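Thread on tempering chocolate for coated snack clusters, after three batches that bloomed. Notes for anyone making them in quantity. Dark chocolate only, 1/14

Recipe base is Corina Thaler's pretzel and almond cluster. I left her ratios alone and changed only the coating step. If your clusters set with gray streaks, the coating step is where to look. 2/14

Gray streaks are usually fat bloom. Cocoa butter sets in several crystal forms and you want the one chocolate people call Form V. It snaps, it shines, and it holds at room temperature. The lower forms look fine for a day and then go dull. 3/14

Sugar bloom is a different fault. It feels rough under a fingertip, where fat bloom feels greasy. It comes from moisture, and the usual source is clusters going from the fridge into a warm kitchen uncovered. 4/14

Method, seeding. Chop all the chocolate. Hold back a quarter. Melt the rest to 115°F over barely simmering water, bowl not touching the water. Take it off the heat and dry the bottom of the bowl before you do anything else. 5/14

Add the held-back chocolate in 3 additions. Stir until each one is gone. You want 82°F at the bottom of the cool stage, then back up to 89°F to work. Above 91°F you have lost the temper and need to start over. 6/14

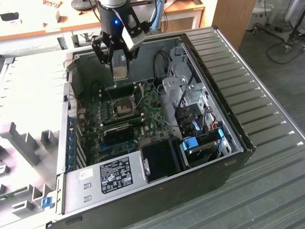
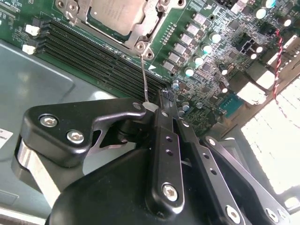 Test before you coat. Dip a knife tip, set it on the counter, wait five minutes. Set and glossy: go ahead. Still tacky or streaked: stir in another spoonful of chopped chocolate and test again. 7/14

The seed has to be tempered chocolate itself. Bars and coins from a sealed bag are fine. Chips often are not, as many have less cocoa butter and stay thick at 89°F. I used Besano 64 percent coins. The bag I opened in February still worked. 8/14

Quantities for one tray: 1297 g total, of which 112 g is flaked almonds. That number looks odd because I weighed the finished tray and kept the figure. Scale it however you like, but keep the chocolate at half the total or the clusters fall apart. 9/14

Nuts and pretzels must be at room temperature. Almonds straight from the oven will push the bowl over 91°F. Almonds from the freezer set the chocolate on contact and you get lumps with bare patches. My second batch was the freezer one. 10/14

Mwangi Chege asked about the microwave. It works. Half power, 20-second bursts, stir every time even when it looks solid. Coins hold their shape after they have melted, so go by the thermometer. 11/14

Ehsan Salehi asked about adding butter or oil to thin it. Butter has water in it and can make the bowl seize. Neutral oil will thin it but gives a softer set and no snap. If it's too thick, check the temperature first. Mine was at 84°F when I thought it needed oil. 12/14

Setting: parchment, cool room, 65°F if you can get it. If the kitchen is warm, 10 minutes in the fridge is enough. Storage: airtight tin, parchment between layers, 2 weeks. After that the pretzels go soft, whatever the chocolate is doing. 13/14

Next batch is white chocolate with dried sour cherries. Working temperature drops to 84°F and it scorches much sooner, so I'll melt to 110°F and stop there. Will add the numbers under this post when I have them. 14/14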